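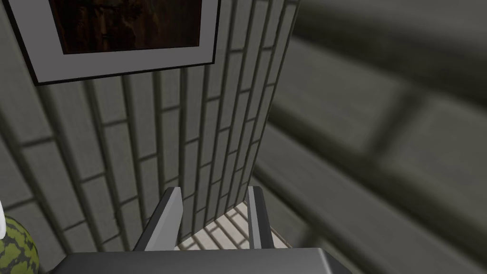

*Fig. 1. Gray brick-pattern wall (computer rendering).*

**Masonry wk 2: bonds, joints, damp** (K. Ogola, 2024-07-30)

Quick recap, bring your own sketches next time.

- Stretcher = long face showing. Header = short end showing. Learn these, I will keep using them.
- Running bond: all stretchers, each course shifted half a brick. Standard for veneer. No headers so needs metal ties back to the frame.
- English bond: course of headers, course of stretchers, repeat. Strong, eats bricks.
- Flemish: header, stretcher, header, in the *same* course. Looks nicer, slower to lay.

**Joints**

Concave sheds water best. Raked looks sharp but holds water on the ledge, avoid outdoors in freezing climates. Old soft brick → lime mortar. Hard cement mortar on soft brick = spalled faces (see Rivstead mill handout, p. 2).

**Damp**

Rising damp vs. a leaking gutter, people mix these up constantly. Check the gutter first!! White powder on the face = efflorescence, salts left when water evaporates. Dry brush, dont seal over it.

Weep holes: stay open. Not to be caulked.

**For next session**

1. Read Laizer ch. 2, skip the bit on arches
2. Draw a corner in English bond, two courses, show where the queen closer gose
3. Omau site visit moved to October, sign-up sheet by the door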